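Can a robot tidy your room yet?
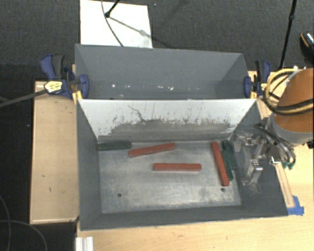

My daughter asked me why the robot cannot just look at the mess and know what to do, wrote one reader of this page, and I had no good reply for her. It is a fair question. A child of four can be told "put the toys in the box" and will start at once (or will start after you have asked three times). For a machine, the same short sentence is full of difficult work.

So let us go slowly through it.

What the robot has to do

Think of a very small job. There are two metal bins next to each other. In one of them there are blocks, red ones and dark green ones. The other one is for moving the blocks into. A robot arm with a gripper, which is the part that works as its hand, must take a block, lift it over the wall between the bins, and let it go on the other side.

You could do this with your eyes half closed. But try to write down each step for somebody who has never held anything. You would have to say where the block is, which way it points, how wide to open the fingers, how far to go down, how hard to press, when to stop pressing. If you forget one step, the helper will do something silly, and it will not be the helper's fault.

Why blocks in a corner are hard

When a block lies alone in the middle of a bin, there is space on both sides for the fingers. When it lies in a corner, one side is against the wall. Where should the second finger go? When two blocks lie close together, the finger has to fit between them, and sometimes there is no gap at all.

You solve this without thinking. You push the block a little with one fingertip, and then you pick it up. Many robots have to learn this pushing trick, and it takes them many tries.

You can test it at home. Put on thick winter gloves, and use only your thumb and one finger. Now take a pencil out of the corner of a drawer. I tried it in February and I dropped the pencil again and again.

How a robot learns

There are different ways. In one way, a person writes exact rules. This is good in a factory, where the same part comes to the same place all day long. In another way, the robot tries, fails and tries again, and the computer keeps the moves that went well. In a third way, a person guides the arm, and the computer studies what the person did.

At the small workshop of Markorora, they gave their arm a job with blocks and let it try 1029 times. It moved the block correctly in 387 of them. When I first read this I thought it was a poor result. Then I read that nearly all the good tries came near the end, so the arm was getting better. It is a little like learning to ride a bicycle, where the first afternoon is mostly falling.

And is it useful in a shop?

In some shops and warehouses, yes. There is a warehouse in Grimollow where an arm lifts boxes from a belt and puts them on a pallet. All the boxes are the same size. The floor is flat, the light is always on, and no cat walks through.

The firm Aksoy wanted to go one step further and let a machine fill shelves in a shop. Tins were fine. Bags of crisps were not fine, because a bag changes its shape when you squeeze it, and the machine squeezed too much. They went back to tins, and people still do the crisps.

What about the house?

A home is the most difficult place of all. Let us take only the washing. A sock can lie flat, or in a ball, or inside out, or inside another sock. A shirt has no fixed shape. The robot must find the collar before it can fold anything.

The Clorkov is a folding machine which I saw at a fair. It needed 18 minutes for 2 towels. The towels were folded very nicely, I must say. But my grandmother would have finished the whole basket and made tea.

Some chores are already done by machines, and we forget to call them robots. A dishwasher washes the plates. It cannot carry them from the table, and it cannot put them in the cupboard after. A round vacuum cleaner can drive under the bed, and it will also try to eat a shoelace if you leave one there. Each of these machines knows one job. Your room needs many jobs, and somebody who can decide which one comes first.

So the answer to the question is: not yet, and not the whole room. A robot can do a part of the work if the things are hard, simple in shape and not too mixed up. For the rest you are still better than the machine, which your parents will be pleased to hear.

Words to know

Gripper: the hand of a robot. Many have only two fingers.
Pallet: a flat wooden base for carrying heavy things.
Chore: a small job in the house that comes back again and again.

Something to try

Ask a friend to be the robot and close their eyes. Put a spoon and a cup on the table. Use only words to make your friend put the spoon in the cup. You may say "left", "right", "up", "down", "open" and "close", and no other words. Then change places.

Page last changed: 20 April 2025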